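Kakolis travel kits – progress to end of February

Felicidad, quick update before the 4 pm call. Pouch choice is settled: the clear one with the red zipper. Irnell sent the first 500, all in the storeroom now. Sandro checked 84 – 19 went back, sliders sticking. The rest fine so far. Clear plastic does show every smudge, so we've added a wipe-down before packing. Slows things a bit.

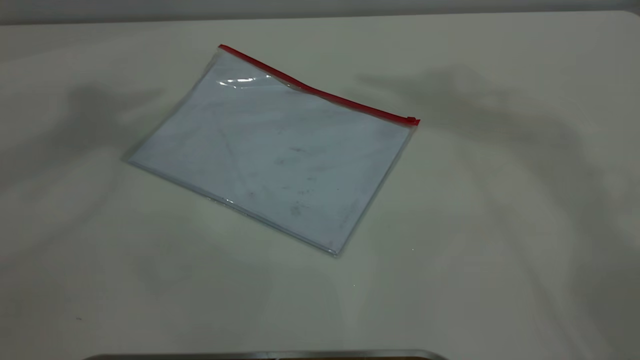
Packing starts once the inserts arrive from Suvden. They are late, new date promised but not in writting yet. Italo is chasing. Labels done, leaflet still with Evaristo for one last read.

Spending on track apart from freight, 42 dollars over. Can absorb that. Need from you – a yes on the second pouch order, same supplier, same zipper color.

Martim Brandão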